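Jindberg chiller loop, progress report no. 5
Prepared for the Farer energy savings fund
3/9/19

Where we are

The short version is that the side-stream filter is in, the new dosing controller is in, and we are not yet convinced that either has saved the water we promised you. The grant application said the Jindberg plant would cut its bleed by the end of the first cooling season. We would ask the fund not to repeat that line in its own material until we have a full set of readings we trust.

Filter

Cemirov delivered the filter skid two weeks behind schedule and it went onto the return line without much trouble. The pressure drop across it is higher than the data sheet says it should be. Cemirov's view is that the loop was dirty to start with and the figure will settle. Maybe so. We heard the same thing about the old strainer, and it was pulled out in the end with its basket half blocked. We have asked for a second gauge on the outlet side so that we can argue from our own numbers.

Dosing

The controller doses inhibitor on make-up volume, and that only works if the make-up meter is right. Ours wasn't. It logged 635 litres on a day when the tower was drained and isolated, and it may have been reading high for a good while before that. The meter has been swapped. Any water figure we gave you in reports 3 and 4 should be treated as doubtful, including the one in the summary table that looked so good.

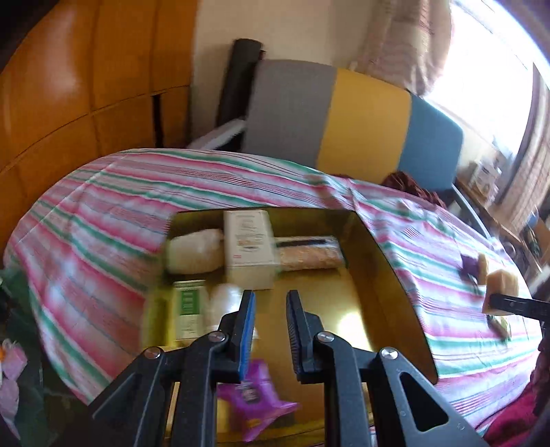
Conductivity control is in better shape. The bleed valve now opens and closes where it is meant to, and the hand-held readings match the panel closely enough for daily work. The probe still drifts if it isn't cleaned each week. The supplier's brochure calls it maintenance free, a claim we'd suggest the fund ignore when it looks at other sites.

Makori yard

The second site has barely started. The pump base is poured and the pipework is on order, but the electrical quote came back well over the allowance and we sent it back with questions. Two of the items on it appear to be charged twice. Until that is sorted we won't commit to a start date, and the program you were sent in the original application no longer applies to Makori.

Money

Spending at Jindberg is within budget, mostly thanks to the hire crane being needed for one lift where we had allowed for two. The replacement meter came out of contingency. We have not claimed the $200 call-out fee for the first meter visit, as we dispute that anything was fixed.

Next period

Finish the outlet gauge and get a clean month of make-up readings.
Take corrosion coupons out of the loop in April and send them to a lab that doesn't also sell us the chemicals.
Settle the Makori electrical quote, or go back to market.
Send the fund a corrected water table to replace those in reports 3 and 4.

We would like to hold the next payment claim until the corrected table is done. If the fund needs it lodged sooner for its own accounts, please let us know and we will send it with the water figures left blank.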